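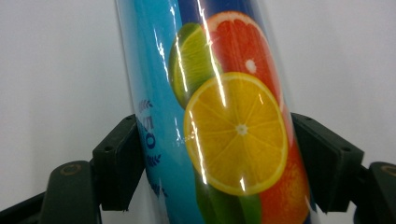 Ticket 2319 – Label printer skips every second sleeve
Site: Undholm
Status: Closed, December 2023

Reported: Votell printer feeds two blanks for each printed label on the 200 mm roll. Started after the roll change. No error on the panel.

Checked gap sensor, clean. Ran calibration twice, same result. The 260 mm roll prints fine.

Asked Pendell for the roll spec. They changed the core in July and the gap is now narrower. The stored media profile still had the old value.

Edited the profile, restarted the spooler, ran 50 labels. No skips.

Reopened by site: skips back after a power cut. Profile had not been saved to the printer – only to the queue. Saved it to both and power cycled. Test run OK.

Siriwardena office has the same model and needs the same change. Separate ticket opened.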